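Reorganizing the Supply Cart: Notes for the New Year
Posted 8th January by Harriet Kincaid

The practice of reviewing one's storage at the start of the year is well established in this household, and I have kept written notes on it since we moved to Nirkurthorpe. The notes were first intended for my own use. Several readers have since asked to see them, and the present entry covers the item that has taken the most attention this winter, namely the supply cart.

The cart is a white drawer unit on casters, with pale blue drawers that let some light through. It was purchased secondhand in August from Holloway, a local dealer in used office and clinic furniture, after the closing of a small dental practice. It replaced a cupboard in the hallway which was too deep to be of any practical use. Items placed at the back of that cupboard were in effect retired from service, and when it was finally emptied I recovered 24 partly used packets of adhesive bandages, most of them long past their date.

A cart of shallow drawers prevents this. Everything in a drawer may be viewed from above once it has been pulled fully out, and there is no second row standing behind the first. The rule I have adopted is that no item may be stacked upon another in the top drawer. Boxes are to lie flat. Small bottles may stand upright, provided that the drawer closes over them without contact.

The top drawer is reserved for those things which are wanted quickly and often. It is better to leave it partly empty than to fill it for the sake of tidiness, and it should be possible to lift out any one item without disturbing its neighbors.
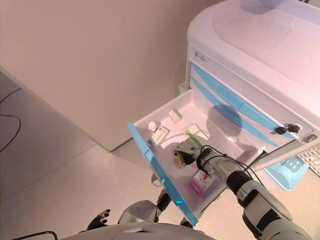
The Lower Drawers

The remaining drawers are assigned by frequency of use, in descending order. The second holds dressings and tape. The third holds items for travel, which are withdrawn perhaps twice a year. The lowest is given over to refills and unopened stock, and it is the only drawer in which I permit duplicates.

Sânziana Roman, with whom I share the house, has proposed on more than one occasion that the drawers be assigned by person. I have considered the proposal carefully and remain unconvinced. Many of the articles in question are held in common, and a division by person would oblige us to buy two of each. The matter will be reviewed in the summer.

Labels were attempted in the autumn and have since been withdrawn. The paper labels I used curled at the corners, and the plastic ones by Selton left a residue on the drawer fronts that required a good deal of patient rubbing with warm water and dish soap. For the time being I rely on a written list, kept on the inside of the pantry door and amended in pencil.

Handling Small Items

A word should be said about the smallest articles – tablets in strips, thermometer covers, loose safety pins and the like. These have a tendency to travel to the rear of a drawer each time it is opened, and a brisk hand will send them there faster. I recommend that drawers be opened slowly and that loose items be confined to a shallow tray. The tray I purchased from Drasa measured slightly too wide and had to be returned. Its replacement, from the same supplier, has been satisfactory.

It is also advisable to clear a surface nearby before beginning. Sorting directly within the drawer is slow work and leads to items being put back where they were found, regardless of whether they belong there.
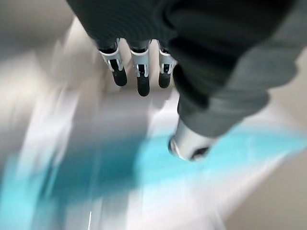

Fingertips at work during the January review.

The Casters and the Floor

The cart stands on small casters, and these deserve the same periodic attention as the drawers. Hair and thread collect around the axles. I clear them with a pair of blunt tweezers every 6 months, at which time the frame is also wiped down with a damp cloth and dried. A cart that pulls to one side is almost always in need of this treatment, and I would advise against oiling the wheels until it has been carried out.

The floor beneath should be swept at the same time. It is a simple matter to roll the cart forward, sweep, and roll it back, and yet I find from my own notes that this was omitted on both of the last two occasions.

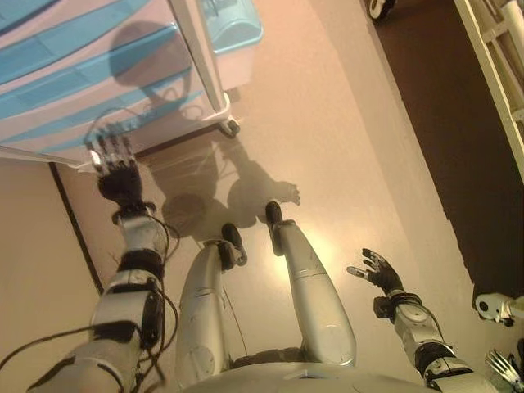
With regard to the top of the cart, my position has softened. I had intended that it be kept clear at all times. In practice a flat surface at a convenient height will attract objects, and I have accepted a single box with a lid, on the condition that it is emptied at the end of each month. The contents so far have been receipts, a spare key and a quantity of rubber bands.

The next entry will concern the linen shelf, which I have been postponing.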